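About Pledholm Textile Care
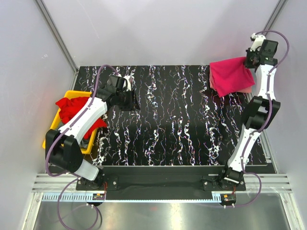 Folding table with yellow intake bin, Plomport site.

Pledholm cleans, folds and returns cloths and towels for small hotels, clinics and restaurants. The company was set up by Sugeng Hartono and works from two sites, Plomport and Saragih. Plomport handles folding and packing. Saragih handles washing and drying.

Items reach the folding area in plastic bins, mixed by color. Each item is taken out singly, laid flat on the tabletop, checked for holes and stains, and folded to the size on the customer's order sheet. Folded cloths are set toward the back of the table until the stack is complete. Items that fail the check go back to Saragih with a tag stating the fault.

Standard folds are halves, quarters and thirds. Other folds can be added to an account on request; allow 7 working days. The minimum order is 55 pieces. Mixed orders are accepted if the fabrics can be washed at the same temperature.

Order sheets and stock records are kept in Tarner, our in-house tracking system, and are held for 3 years. Customers may ask for a copy of their own records at any time.

The Plomport site is closed to deliveries for the first week of August.

Page last revised Apr 14, 2020.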